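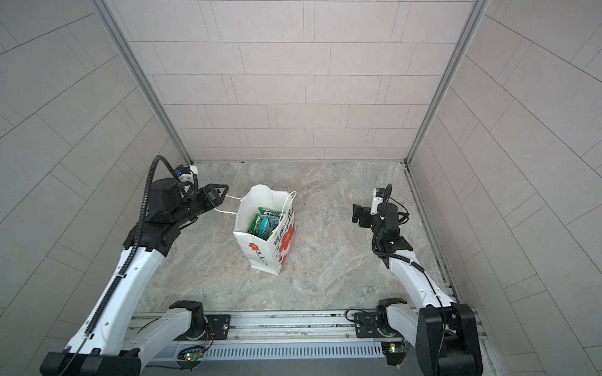

Javalness

Paper carrier bag

A paper carrier bag is an open-topped container made from one or more sheets of paper, folded and glued to form a tube with a closed base, and fitted with handles at the mouth. It is used for retail purchases, gifts and assortments of small packaged goods. White bags with printed decoration are common in the gift trade, where floral artwork and large lettering may be placed on separate faces. The bag shown has red flowers on two faces and black stylized Chinese lettering on one of them, and holds a pile of small packets, several of them green or teal.

Construction

The standard form has two wide faces, two narrow side faces (gussets) and a rectangular base. Each gusset carries a center crease that lets the bag fold flat. The base is formed by folding in the lower ends of the tube and gluing the flaps over one another. Better grades have a loose card insert laid over the flaps, which spreads the load and keeps the base square.

The upper edge is usually turned inward to make a double-thickness hem. Bags without a turned edge cost less but lose their shape sooner at the mouth. Printing is normally confined to the outer side of the sheet, leaving the interior plain.

Handles

Three types are in general use: flat paper tape, twisted paper cord and textile cord. Tape and twisted paper are glued under a reinforcing patch. Textile cord is either glued in the same way or passed through punched holes and knotted inside. Cord handles are flexible and do not hold a fixed position when released; they may stand in a loop, fall outward or drop across the opening. Failure under load most often begins at the attachment point.

Filling

Small packets are commonly filled loose. Flat packets placed on edge use the height of the bag but tend to lean once the pile is disturbed. Heavier items are placed first, against the base. A bag filled above the hem cannot be closed by bringing the handles together and is more likely to tip when set down.

The Clundinby packing notes, revised in March, separate loose filling from layered filling. Layered filling is reserved for boxed goods and for packets of one size. Under the same notes the mouth is opened fully and both handles are laid outside before filling starts.

Storage and reuse

Empty bags are stored flat, with the base folded up against one wide face. Ustow supplies plain white stock in cartons of 196. Damp weakens the glued seams before it visibly affects the paper.

Entry last revised 11 Aug 2025

See also: Gusset; Handle patch; Twisted paper cord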